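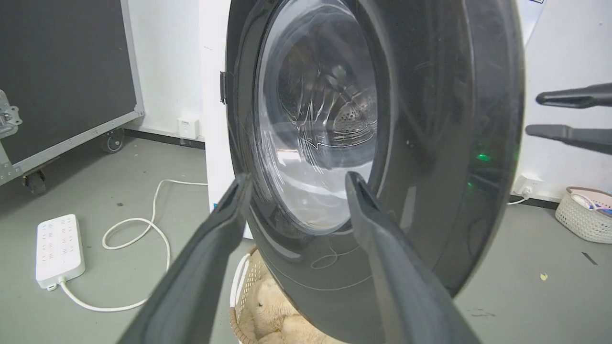
Attachment 1: washer in the laundry room, door open

Ticket: Breaker trips during wash, second-floor laundry room
Property: Bakke Street duplex, upper unit
Opened by: Soudabeh Khosravi (tenant)
Assigned to: Rostam Tehrani
Priority: Normal, changed to High
Status: Closed

Soudabeh Khosravi, 7:40 p.m.
The breaker for the laundry room has tripped three times this week. It takes out the washer, the hall light and the outlet by the linen closet. Each time I went down to the panel and reset it and it held for a while. It always happens when a wash is going. I have not changed anything in there. The front-loader is the one that came with the unit. No burning smell, no sparks. The panel is in the lower unit's garage, so I have to ask the neighbors to let me in every time, and I would like to stop doing that.

Rostam Tehrani, 8:15 a.m.
Thanks for the report. Please stop using the washer until I have been by. A few questions so I bring the right things:
Which breaker number is it?
How far into the cycle does it trip?
Is anything else plugged in on that circuit when it happens?

Soudabeh Khosravi, 12:05 p.m.
It's number 11. The label next to it says "hall" in pencil and nothing else. Twice it went early on, when the water had stopped coming in and it was starting to warm up. The third time I wasn't home. The dehumidifier is plugged in at the linen closet but I don't know if it was running.

Rostam Tehrani, 12:30 p.m.
What model of dehumidifier? There should be a sticker on the back with the watts.

Soudabeh Khosravi, 12:52 p.m.
Estus. Sticker says 800 W. It came on by itself while I was standing there, so I guess it could have been running any of those times.

Rostam Tehrani, 1:10 p.m.
That is a lot to share a circuit with a washer that heats its own water. Unplug it for now and leave it unplugged. It may be the whole problem but I still want to look at the panel, because the washer is supposed to be on its own breaker according to our file. Coming tomorrow morning, between 9 and 11. Lower unit has been told.

Rostam Tehrani, site visit, 9:20 a.m.
Notes from panel:
– Breaker 11 is a 20 amp single pole. Feeds washer outlet, hall light, linen closet outlet. Confirmed by switching it off and checking each one.
– Breaker 14 is labeled "washer." It is on, and there is no load on it that I can find. Clamp meter reads zero with everything in the upper unit running.
– No scorching on 11. Screw terminal was slightly loose, tightened it.
– Bus bar looks clean.

Notes from laundry room:
– Washer outlet tests correct for polarity and ground.
– Ran a short hot wash with the dehumidifier unplugged. No trip.
– Plugged the dehumidifier back in and ran it together with the heater in the washer. Tripped after 5 minutes.
– Reset, waited, repeated. Tripped again, a little sooner.

So it is an overload. The breaker is doing what it should. What I can't explain is where the wire from 14 goes. I pulled the washer outlet and there is only one cable in the box.

Rostam Tehrani, 10:05 a.m.
Esmaeil, do we have anything on the electrical work from when the laundry was moved upstairs? File says Jasturach did it but there is no drawing.

Esmaeil Mirzaei (office), 10:48 a.m.
I found the invoice. One line: "new dedicated circuit for laundry, 50 ft of 12/2." No drawing and no photos. Before that, the washer was in the lower unit's garage, against the back wall. I would check whether the new circuit went to the old spot by mistake. I sent a message to the contractor but I would not wait on it.

Rostam Tehrani, 11:15 a.m.
Checked the garage. The old washer spot is on breaker 9 and works. Not that.

Lower unit tenant (Afshin Shirazi) let me into the storage closet under the stairs. There is a junction box up by the ceiling with a blank cover. Two cables come in from the panel side, and two leave going up. One pair is spliced. The other pair is capped off separately and never joined. With 14 on, the capped cable from the panel is live.

So the dedicated circuit was run and then not connected, and the laundry outlet got picked up from the hall circuit somewhere along the way. I turned 14 off, locked it out and put the cover back on. Told Afshin to leave it alone. He asked if he can keep using the closet, and yes, he can.

This needs a licensed electrician. Raising to High on account of the live cable that was in there.

Esmaeil Mirzaei, 1:30 p.m.
Approved. Houshang Ghasemi from Radix can come the day after tomorrow, 8 a.m. He needs access to both units and the garage. Soudabeh, is that okay with you?

Soudabeh Khosravi, 1:44 p.m.
Yes. Can I do laundry before then?

Rostam Tehrani, 1:50 p.m.
Yes, as long as the dehumidifier stays unplugged. Cold or warm cycles would be better, and please be home while it runs.

Houshang Ghasemi (Radix), work report
Traced the capped cable from the stair closet up to the laundry room. It ends behind the drywall, left of the current outlet, coiled and taped. Cut in a new box at that location, installed a GFCI receptacle and connected the cable in the junction box to breaker 14. Washer moved to the new receptacle. The old outlet stays on 11 for general use. Replaced breaker 11, as it had tripped a number of times under load and the terminal had been loose. Relabeled 11 and 14 on the panel door. The drywall cut is covered by the plate, no patching needed.

Tested: hot wash on 14 with the dehumidifier running on 11, full cycle. No trips.

Rostam Tehrani, 4:20 p.m.
Took a picture of the panel labels and the open junction box before the cover went back on, both saved to the property file under November. Soudabeh, please use everything as you normally would and let me know if it trips again. I will leave this open for a week.

Soudabeh Khosravi, 6:35 p.m.
Six loads so far, two of them hot, dehumidifier on the whole time. No problems. The hall light used to dim a bit when the washer started and it doesn't now.

Rostam Tehrani, 8:10 a.m.
Good. Closing. Esmaeil, the lower unit's panel labels for 3 through 8 are also in pencil and two of them are wrong. I will open a separate ticket for that.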